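Saskia Ruddock
26/01/2022

I keep getting told my kitchen would work if I had "zones." Kane Hinds sent me the Stadero guide, all 62 pages of it. I read it so you don't have to.

2/ The big claim is that anything you use every day should live out in the open, and drawers are for stuff you touch once a week. Fine. Who dusts the stuff in the open? Page 18 says "display items stay cleaner through use." Do they? Mine don't.

3/ Mug trees get a whole chapter. The argument is that a mug tree frees up a shelf. OK, but now there's a mug tree on the counter. You moved the problem down two feet and gave it a base.

4/ Also every mug tree I've owned leans once you hang everything on one side. The guide says to "load evenly." I am not balancing mugs before coffee.

5/ Plate stands. I get it for a nice platter. For the plate I eat toast off? I'd be taking it out of the stand and putting it back twice a day. A stack has worked for people for at least 2000 years.

6/ Anyway, this is the kind of layout we're talking about. Mugs on the tree, a plate in its stand, corn in a basket, and the drawer doing next to nothing. 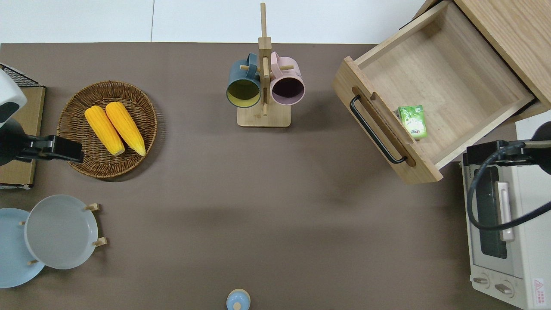
Two ears of corn get a basket. One little green box gets a whole drawer.

7/ I'll give them the basket. Wicker is good for corn you're going to cook tonight. Past that I want it in the fridge, and no guide is talking me out of it.

8/ The drawer is what bugs me. It's a decent drawer! Nice black handle! You could put dish towels in there, or the can opener, or the 18 rubber bands everybody has. The guide calls this "resting space." I call it a drawer you paid for.

9/ Kane says I'm missing the point and that you cook more when you can see your things. Maybe. He also told me the Proltier spice rack would change my life, and it's in the garage.

10/ I do like a teal mug with mustard inside, and the pink one is sweet too. Liking the mugs is different from buying the system -- I think that's how they get you.

11/ So I'm trying it until March. Mugs out, plates stay stacked, drawer stays full. If the counter is still clear by then I'll say so here. I have my doubts.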